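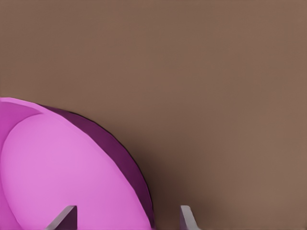

**The Drarnico Colony** was an informal community of painters, printmakers and writers based in the hill village of Drarnico during the interwar years. It had no charter or formal membership, and its extent is known mainly from rent books and from the visitors' register of the Ukis Inn, where many of the artists took their meals.

## Origins

The first arrivals were landscape painters who rented disused weaving sheds along the Salgado road. The sheds had tall north-facing windows and were cheap to heat. By the end of the first decade 16 of them were in use as studios, and a shared etching press had been installed in the former dye house.

## Work and exhibitions

Members showed their work each August in the village school. The largest of these exhibitions listed 134 works, among them woodcuts, stage designs and a small number of portraits. The colony also issued a literary quarterly, *Grikier*, printed in runs of some 454 copies and sold mostly by subscription.

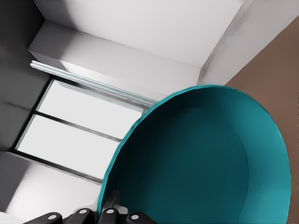
**Where is the colony's work held today?**

Most of the surviving prints and papers are in the Salgado Municipal Museum, which catalogues 2155 items under the colony's name – the greater part of them letters and proofs.

## Decline

Rising rents and the closure of the branch railway drew most residents back to the cities. The press was sold, and the last issue of *Grikier* appeared without illustrations. Two of the sheds still stand and are used for storage.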